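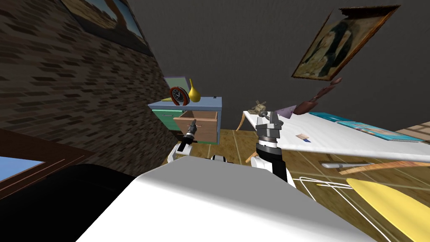
Monday, June 8, 2026

So the robot budget! Ninotton wants a deposit in June, and I'd still rather run drawers in the simulator before I spend a cent on a second arm.

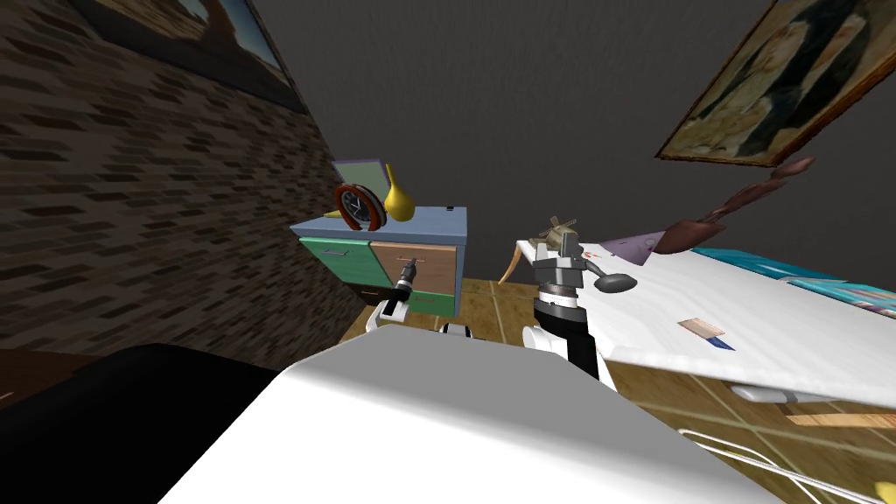
Osell reckons I should lease for 3 months and skip the deposit. Tempting, but leasing doesn't cover spare grippers (121 dollars each, ouch). 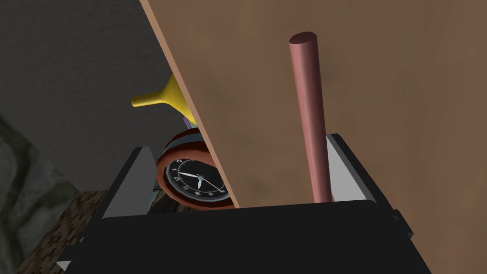 Fingers wear out, so I've put in for 10 spares.

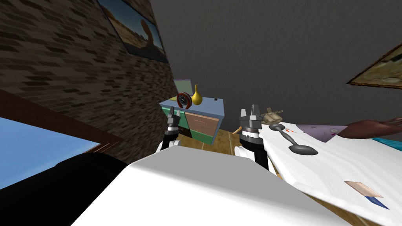
Freight from Lokbridge is another 400, and I'm waiting on their colour chart.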